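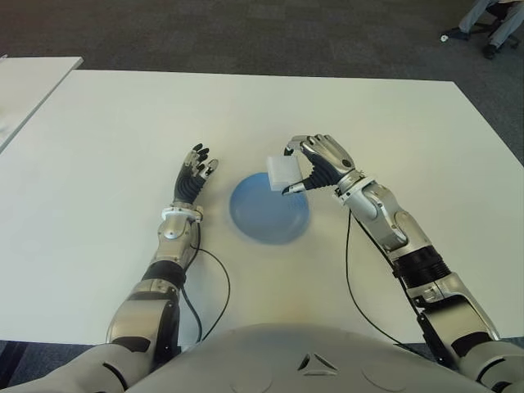
On 24 April 2021 the list secretary wrote:

> Before we all pile in on the new date, can someone explain why the
> seed swap has to move to Droller at all? The old hall did us fine.
> Droller is a good half hour further for anyone coming by bus, and
> last time there was one kettle between the lot of us. Also I still
> have no idea what we are doing about labels. Half the packets I took
> home said "bean" and nothing else.

Right, quick reply as I've got trays to water and it's already getting dark.

Droller -- because the old hall wanted 194 pounds for the afternoon, up from what we used to pay, and Droller is letting us have the big room for 30. That's it really. I'm not wedded to it. If anyone can get a better price somewhere nearer the bus route, shout before the end of the week and I'll happily cancel. Kettle: I'll bring mine, please could two others do the same.

Labels. Yes. It was a mess. This time every packet needs the variety, the year saved, and whether it was grown near anything it might of crossed with. Squashes especially. I grew what I was told was Cladorari last summer, lovely name, and got four plants with four different sorts of fruit, one of them bitter enough to spit out. Don't eat bitter courgettes by the way, any of you. Straight on the compost.

We had 1,715 packets logged last time, and that's only the ones that went through the book. So do please sort yours by type before you arrive. Beans with beans, and so on. Envelopes are fine, old film pots are fine, no wet kitchen roll. 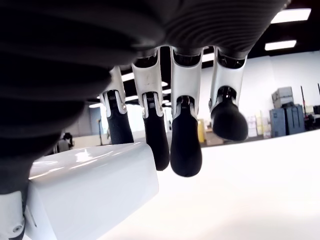
The tomato people have asked for their own end of the room again and I've said yes, provided they don't spread. Peas and beans along the window side. Flowers wherever there's space left. Spuds NOT allowed this year, sorry, I know, but we can't be passing blight about and most of what came in last time wasn't certified.

Horance has offered us a box of end-of-line seed, mostly salads and a few herbs, sow-by dates last year. Worth having I think. Lettuce can be patchy when it's old but sow it thick and see. Parsnip I wouldn't bother with, fresh every year or not at all. Same for the onions.

Habte beans -- several of you asked. I've got nearly 2,000 seed from two rows, podded and dried on the landing, so there's enough for a dozen each and some over. They want a warm start, mine went in pots on the sill in April and out once the frosts were done with. Tall, so give them proper poles. Pick small or they go stringy.

Still needed: someone to do the book on the door for the first hour, folding tables if you have them, marker pens that work. Reply to me and not the whole list please, or we'll be here all night.

Will send round the parking bits tommorow. There's a back gate but I need to check which key.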